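Home | News | Security | Interviews | Newsletter

Meredith credit union's fraud lead on fake invoices, slow callbacks and one bad week in November

June 2025

3 comments | 41 shares

Haf Gittins spent nine years approving wire transfers before she moved to the other side of the desk. She now runs fraud response at Nurnstead, a credit union in Meredith with 30 branches, and most of her work involves business members who have paid a fake invoice.

The method is old. Someone gets into a supplier's email account, reads it for a few weeks and then sends a customer a real-looking bill with new bank details. "The invoice is usually a real invoice," Gittins said. "The amount is right, the job number is right. One line is different, and it's the line people check least."

Nurnstead logged 876 reports of this kind last year from its business members. Gittins said the typical loss was $4,000, which is low enough that many firms do not notice until the real supplier asks to be paid.

"People expect the big one," she said. "They have a rule that anything over a certain figure needs two signatures. The thieves can work out where that figure is from the emails they've read, so they stay under it."

In November, one compromised mailbox at Kornine, a packaging wholesaler, led to altered invoices going out to customers over five days. Gittins learned of it when two members called the same branch on the same morning with the same account number.

"That was luck," she said. "If they had called different branches, I think we would have lost another day."

The receiving account was frozen that afternoon. Part of the money was recovered. Gittins would not say how much, and said the case was still with investigators.

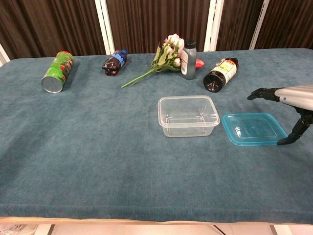 A long table with a teal cloth and a row of household objects.

Kornine's mailbox had been protected by a password alone. The owner of the account had typed it into a copy of a file-sharing page, and the intruder then set up a forwarding rule that sent any message containing the word "invoice" to an outside address. The rule stayed in place after the password was changed.

"I ask about that first now," Gittins said. "Changing the password is fine, but go and look at the rules. Look at what's connected to the account. I've seen a forwarding rule survive three password changes."

Since January, Nurnstead has used a payee-checking tool called Prisumell, which compares the name on a payment with the name on the receiving account and holds the transfer if they do not match. It covers 3,000 business accounts so far. Gittins is in favor of it but said it has limits -- members can override the warning, and a fair number do.

"They're busy, the supplier is waiting, and they've seen a warning before that meant nothing," she said. "We changed the wording twice. The second version is better. It says the name doesn't match and tells you to call a number you already had."

That last part matters to her. Several members did call to confirm new bank details, she said, and used the phone number printed on the fake invoice. A polite man answered and confirmed everything.

Asked what she would like to see next, Gittins said faster contact between banks. A recall request sent late in the afternoon can still sit unread until the next morning at some institutions, and by then the account has often been emptied.

"I have a list of direct numbers I've collected over the years," she said. "It's in a notebook. It should be a system."

Nurnstead plans to extend the name check to personal accounts next.

Previous | Next | Back to Interviews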